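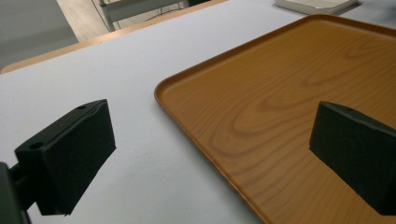 How to run a hands-on gripper table at an open day

Posted 9 April 2025 by Ulises Durán

We hosted visitors at the Brudbridge workshop again this spring, and the station that drew the longest line was the hand-held gripper. People pick it up, move a few objects and hand it to the next person. A few schools have asked how we set it up, so I wrote down the steps.

Setting up the table

Use a plain, light tabletop with open space on at least one long side. Put a tray with a raised rim on it. The rim keeps small parts from rolling away and gives visitors a clear target. Leave bare table next to the tray so there is a place to pick from and a place to put down.

Run any cables off the back and down to the floor behind the table. Visitors stand at the front.

Check both fingers before you open the doors. Go over the screws with a hex key, then close the gripper by hand and see that the faces meet evenly. In December we skipped this and lost half the morning to a finger that had worked its way loose.

Picking the objects

Start with three objects and add more later in the day. Foam blocks are the easiest. Empty plastic cups are good for the second round, as people tend to squeeze too hard. Leave out glass, and anything heavier than a full mug.

Giving the demonstration

1. Show one full move yourself, slowly, and don't talk during it.
2. Hand over the gripper with the fingers open.
3. Ask the visitor to come in low, with one finger on each side of the object.
4. Have them close, lift a little, and stop there before moving sideways.
5. Set the object down inside the rim and open the fingers fully before pulling back.

Most people forget the last part of step 5 and drag the object out with them. Let them try it again. Two minutes per person is enough, and kids will usually want a second turn - send them to the end of the line.

The low approach is harder over the tray than over the table. The rim catches the fingertips if you slide in from the side, so come over it and then down.

Keeping the line moving

We had 38 people sign up for the morning session, and one station was not enough. Next time there will be 2, with the second table by the Skokitz bench. If you only have one gripper, let the people waiting sort the objects for the next round.

Wipe the fingers and the tray between groups with a damp cloth. Dust from the foam builds up on the finger faces and things start to slip.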